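3.2 Loading the Drasska mini fridge

1. Stand the fridge upright for 3 hours before plugging it in.
2. Set the dial to 37 °F and close the door until the fridge is cold.
3. Open the door all the way and load the shelf. Keep food away from the back wall.

Note: Whole fruit such as apples and oranges can go straight on the shelf without a bag. 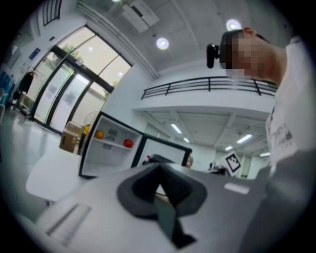 One Zekero owner wrote in to say that her apples kept better once she stopped washing them before they went in. Dry fruit is fine. If you do wash it, wipe it well first.

4. Close the door and press along the seal on all sides.

Caution: Do not leave the door open while the fridge is running. Frost will build up on the back wall.

Keep the carton until the Pestach warranty card has been mailed. For shelf removal, see 3.3.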